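Re: [sim-demos] How many demos before the first training run?
07/07/2026

Drindivetti wrote:
> We're at 870 demos for the stacking task and the policy still
> dithers when the cubes differ in size. Do we carry on collecting
> or change the resets? Grilier is booked until August, so it
> would have to be sim only.

Hi all,

I'd change the resets first! We had the same dithering with Clulinis last spring, and it was only when I sat down and replayed a whole evening's worth that I saw how alike our starting layouts were. Same big cube in nearly the same spot, small ones scattered politely out of the way (my fault, I wrote the sampler).

So now I let the small ones land anywhere they like, including on top of the big blue-violet one – the cyan cube's up there in this layout, with the green one down on the table and the arm in very close.

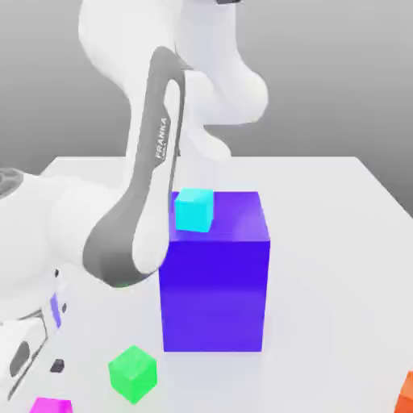 Katiyar thinks I'm being too generous with the awkward starts, and would sooner keep them to 8 per cent of the set so the plain table picks don't get drowned out. Fair point, and I haven't tested it properly. Our current set is 2436 demos, of which far too many are me going slowly with the controller and stopping to think. Do trim those pauses, by the way, the policy copies them beautifully.

I did bin 29 from the last batch where the gripper clipped the big cube on the way down. Slight regrets now – has anyone kept theirs in as recovery examples?

Happy to send the new sampler over if you want it, it's a bit messy but it runs.

Cheers all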